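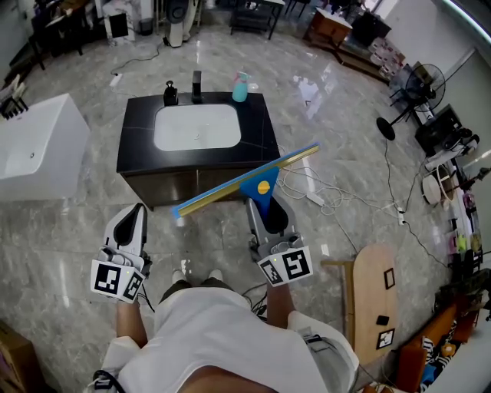 Ornby Match Goal Net, Full Size

2 min read

The Ornby is a replacement net for full-size soccer goals, sold in pairs. It fits the standard opening of 24 feet by 8 feet and is meant for clubs that play on grass and leave their goals up for the whole season. If you take your goals down after every game, look at the Jimness instead. It uses a lighter cord and folds into a smaller bag.

What you get

Two nets, 40 net clips and one carry bag. Corner ties are sewn on at the top of each net. Ground pegs are sold separately, as most clubs already have their own.

Net details

The cord is knotless polyethylene with a square mesh. The top edge and both sides are bound with a thicker rope that takes the pull when a hard shot hits near the post. Depth at the top is 3 feet, and depth at the bottom is 6 feet 6 inches. Measure your goal before you order. Older goals with a shallow top often need the box version, and a net that is too deep will sag onto the grass and get caught in the mower.

Colors are white, black, and green and white stripe. Other stripes can be made to order for clubs buying five pairs or more. Allow 17 working days for these. Striped nets cannot be returned unless there is a fault.

Fitting

Lay the net out flat behind the goal and find the corner ties first. Fix the two top corners, then clip along the crossbar from the middle outward. Work down each post after that. Peg the back edge last, and leave a little slack so the ball drops and stays in the goal.

Two people can fit a pair without a ladder if the goals can be tipped forward. Never climb on a goal or hang from the crossbar. Goals must be anchored again before anyone plays, including at practice.

Care

Take the nets off before the grass is cut short for reseeding. For most of our customers this falls in June. Rinse off mud with a hose and hang the nets up to dry before they go in the bag. Small holes can be closed with the Garg repair cord, sold in 10 foot lengths. A tear that reaches the edge rope is harder to fix, and we would replace the net.

Delivery

Orders leave our Stodaneck warehouse within two working days if the color is in stock. Each pair ships in one box. Leagues ordering for several fields can have boxes sent to separate addresses at no extra charge, but please put all the addresses on one order.

Stock note, March 4, 2020: green and white stripe is sold out in the full size. White and black are available. We have 600 spare clips in white only, sold by the bag.

Shares 3 | Comments 0

Contact us | Copyright Stodaneck Sports Supply | Back to top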